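Stirnby Wall Finish, matte, 2.5 liter

Fellby / Paints and Coatings / Interior / Stirnby

In stock. Ships from Saarela warehouse, order before 2 pm for same day.
Item no. 259-ST

Mineral wall finish for indoor plaster, drywall and bare masonry. Dead flat, no sheen. Low odor. Goes on with brush or a short-nap roller, two coats, three if you're covering red or dark green. Comes ready mixed — do not thin the second coat.

We've carried Stirnby since May. More than 300 tins out the door and the returns were nearly all wrong shade, so please order a sample card first. Screens lie about gray.

Shades: Chalk, Oat, Pebble, Slate Light, Slate, Harbor. Harbor is back ordered, call us.

Coverage: one tin does a small bedroom, two coats, smooth wall. Rough plaster drinks more, get a second tin. Same batch number if you can, its printed on the lid.

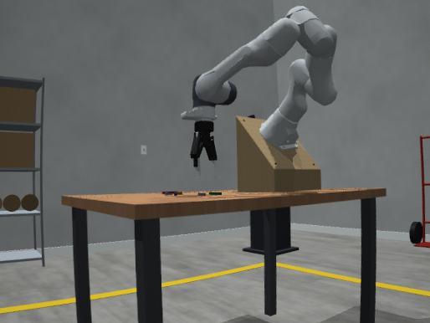

2 min read

Prep. Wash the wall, let it dry overnight. Fill cracks, sand, dust off. Old gloss paint needs Idier Grip Primer underneath (item 147, sold seperately). New plaster wants four weeks before you touch it.

Applying. Stir well, right down to the bottom. Cut in the corners first, then roll while the edge is still wet. Six hours between coats. Don't go back over half-dry patches, you'll see every one when the light comes in sideways.

Cleaning. Soft damp cloth after two weeks. No scrubbing, no magic sponges. Scuffs in a hallway — touch up with a small brush and feather it out.

Not for bathrooms, shower walls or anything outside. For those see Idier Damp Room, item 111.

Reviews

Irja Rantala
Slate Light in the stairwell. Took three coats over old orange but looks great now. Lid was dented, paint fine.

Velimir Petek
Good flat finish, dries lighter than the card for the first day so don't panic. Wish there was a 1 liter.

Reply from Fellby: 1 liter is on order, Chalk and Pebble only to start.

Returns: unopened tins, 30 days. No returns on tinted-to-order.

Goes with: Idier Grip Primer, Fellby short-nap roller, Fellby corner brush, sample card set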